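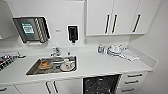
Section 4. Kitchenette: set-up and daily use
Menlow shared office guide, second floor, Loston building
Last changed 2019-09-21, R. Goel

Read 4.1 before first use. Rest as needed. Questions to Mabli Beddoe, ext. 189.

4.1 Before first use

1. Turn on the water. Valve is in the cleaning closet across the hall, left-hand wall, red tag. Quarter turn. Leave the tag on.
2. Run the faucet cold until it stops spitting. Then hot. Hot takes a while, the heater is down one floor.
3. Look along the back edge of the counter for drips. Dry it with a paper towel, wait, check again.
4. Wipe the counter end to end, right up to the side wall. Warm water and dish soap.
5. Wipe the doors of the upper cabinets. Black handles too, fingerprints show.
6. Press the wall dispenser a few times until soap comes. See 4.3 if it doesn't.

CAUTION: Hot water is set high and comes out fast once it arrives. Test with a spoon or something, not your hand.

4.2 Doing the dishes

1. Scrape plates into the trash first. All of it, sauce too. No garbage disposal in this sink.
2. Empty mugs down the drain, rinse. Tea bags go in the trash.
3. Mugs and glasses first, then saucers and bowls, plates last.
4. Change the water if it goes greasy.
5. Dry and put away. Plates and bowls behind the pair of doors with the handles close together. Mugs behind the last door on the right.
6. Rinse the sink, wipe the rim. Hang up the cloth.

Note: Leaving a plate to soak is fine over lunch. Not overnight. Anything still in the sink at closing gets washed by whoever locks up, and they will be cross.

Note: Printed mugs fade if you scrub them with the green pads. Soft side of the sponge only.

CAUTION: No knives left under soapy water. Wash one at a time and put straight back.

4.3 Soap dispenser (black, on the wall)

To refill:
1. Put a bowl in the sink under the nozzle. It drips.
2. Open the cover with the small key. Key is on the hook inside the closet door, same closet as the valve.
3. Lift out the old pouch. Push the new one in, spout down, untill it clicks.
4. Close the cover, press several times.
5. Take away the bowl and rinse it.

Nothing comes out: open up, reseat the pouch. Still nothing, rinse the nozzle with warm water, wipe, try again.
Drips all the time: pouch isn't all the way down. Or the nozzle wants cleaning.

Refills are from Phillips, order no. 1594. Ask for the hand soap, they also do a floor cleaner in nearly the same pouch. Please read the lable.

CAUTION: Hand soap only in the dispenser. Dish soap stays in its bottle.

4.4 Weekly clean

1. Clear the counter completely.
2. Clean the sink with baking soda and a damp cloth. No steel wool, it scratches.
3. Wipe the faucet. White crust round the spout: cloth soaked in vinegar, wrap, leave while you do the rest, rinse well.
4. Wall behind the sink, wipe downward, dry after. Go gently round the labels and don't peel them.
5. Metal holder on the wall, dry cloth only. Put everything back how it was.
6. Underneath the upper cabinets. Gets missed every time. Grease and steam collect there.
7. Insides of cabinets once a month, shelves out.

Bleach sprays: no. They yellowed the old doors and we paid for it.

4.5 Problems

Sink drains slowly. Lift the strainer, empty it, run hot water. Still slow, tell Mabli. No drain chemicals.

Faucet drips when closed. Move the handle all the way over. Still drips, close the valve and report it. Britgate do the plumbing here, call-out is 80 dollars so try the handle first, please.

Cabinet door hangs crooked. Hinge screw. Turn it a little at a time, open and close in between. Phillips head screwdriver (no relation to the soap people), top drawer at reception.

Smell from the drain. Half a cup of baking soda, then a kettle of hot water. Leave it. Flush with cold.

4.6 Closing for the holidays

From late November check the rota. Last person out:
1. Wash and put away everything.
2. Sponge in the trash, cloth home to be washed.
3. Strainer empty.
4. Close the valve, then open the faucet to let the pressure off. Close it again.
5. Leave one cabinet door a bit open.

Coming back after the break, start over at 4.1, step 1. Spare sponges are with Rekha, 2 per month, ask if you run out.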